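Home > Laundry equipment > Table units > Grosidden G1

Grosidden G1 towel handling unit
Order number 2936
Delivery and first set-up included

The Grosidden G1 is a single robot arm with a two-finger gripper, working over a table covered in green. It is made for small and middle-sized laundries where the towels come out of the dryer in heaps and somebody must take each one, find a corner, and put it in order before it can be folded. This step is small, but it is repeated all day, and in most laundries we visit it is the step that people ask to be moved away from first.

The G1 does not replace a folding line. It takes one towel at a time on the table, grips it, lifts or pulls the cloth and lets it down again, until a person or a folding machine can continue.

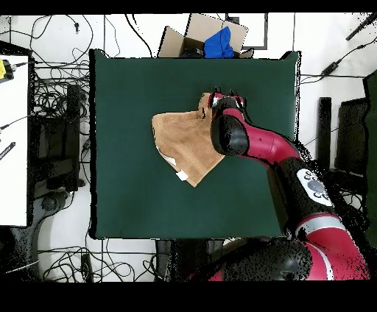
My shoulders are better since February but I still do not trust it with the bath sheets, so those I keep for myself. This was one of the first remarks we received from the Dorbridge laundry, and we think it is fair. Large bath sheets are outside the recommended range of the G1. Hand towels and guest towels are inside it. For the larger pieces please ask about the longer table, which is sold separately.

What changes for the staff

At Dorbridge the Jayawardena family has washed linen for hotels since 1907. Before the unit came, two people stood at the sorting table in every shift. Now one person stays near the unit, brings the towels, and takes out the ones with stains or torn hems. The second person moved to packing and to the telephone. No job was cut, and this was agreed in writing before we delivered. We advise every buyer to have this conversation early, because the staff will ask it anyway, and it is better when they hear the answer from the owner than from the fitter.

The work near the unit is different from the work before. There is less reaching and more looking. Some people like this and some find the hours longer. At Dorbridge they change places at ten in the morning and again at two, which was their own idea.
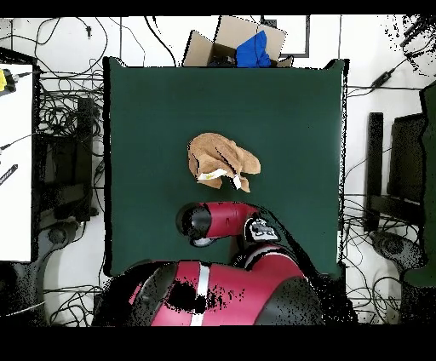 Training takes one shift. Your staff learn to start and stop the arm, to clear a towel that the fingers have taken badly, and to change the table cover. They do not need to write any program. If a towel type is new to your house, we ask you to send us 20 pieces of it, used and washed, and we prepare the settings at our workshop in Skencombe. Please do not send new towels. The pile is different after washing and the settings will then be wrong. 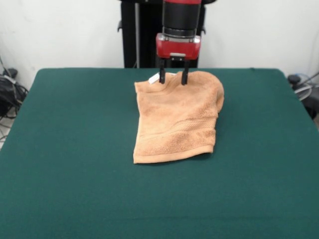

Labels and woven bands deserve a word. Many hotel towels have a care label at one corner, and the gripper can be set to prefer that side or to avoid it. With a stiff band the fold sometimes opens again when the fingers let go - in this case choose the slow release in the menu.

Care and service

Brush the table cover at the end of each shift. Wipe the finger tips with a dry cloth, never with softener or oil. The fingers are a wearing part and we advise to look at them after every 1000 towels in the first weeks, later less often. A spare pair is in the box.

Keep the space behind the table free for our engineer. Switch the arm off before anyone puts a hand under the gripper, also when it stands still.
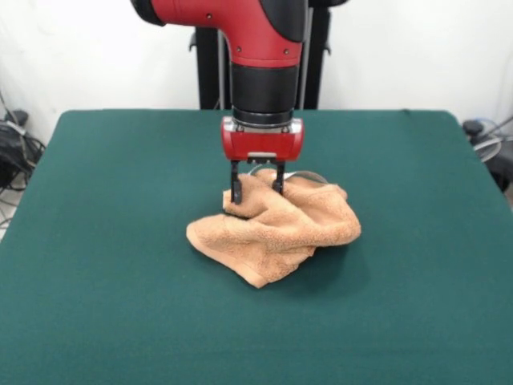 Text: Bukola Ibrahim, Grosidden customer training

Before you order

Please measure your door and the way from the door to the sorting area. Tell us also how many shifts you run and who will be responsible for the unit in each of them. We prefer to meet these persons at the first visit, and not only the manager.

A trial at Skencombe is free of charge. Bring a bag of your own towels and at least one colleague who does this work by hand.

Delivery time on request. Price on request. The longer table, additional covers and finger tips are listed under Accessories.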